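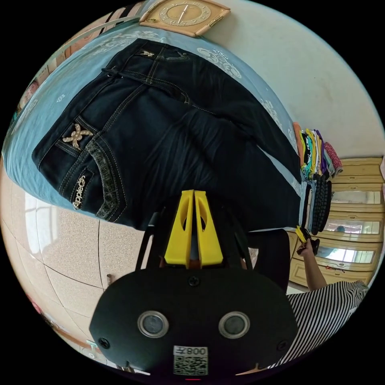
Laundry Folders and Wardrobe Sorters Wanted, Casual and Part-Time

Do you find a freshly folded pile of clothes one of life's small pleasures? Have you ever straightened up a friend's T-shirt drawer while the kettle boiled (and been thanked for it)? Then we would love to hear from you!

Salcedo Home Laundry is a small, friendly outfit that goes into people's homes and helps them get on top of the washing. Our clients are mostly busy families, new parents and older folk who'd like a hand with the folding, the sorting and the putting away. You'd generally be working in the bedroom, with the bed as your folding table, so a tidy eye and a respectful manner around other people's belongings matter a good deal to us.

We have 4 positions to fill, at up to 25 hours a week, with a bit of give around school pick-up.

A usual visit means sorting brights from darks, folding tops into stacks that will fit the client's own shelves, and laying jeans out flat to smooth the seat and legs before they're folded. You'll also need to notice the fiddly things. Rhinestones, metal emblems and glittery trim all want a gentle hand, and anything with a loose stone or thread goes to one side for mending, with a note for the owner.

You don't need experience in a laundry, though we'd be glad of it. You do need to be comfortable on your feet, happy to work on your own, and willing to have a police check, which we pay for. Your own car is handy but plenty of our crew take the bus.

We'll show you our way of folding over two paid visits with one of our regulars, and there's always someone on the phone if a fitted sheet gets the better of you.

To apply, drop a short letter in to our Plomura office telling us a little about yourself and the hours that suit. Applications close at the end of April 2019.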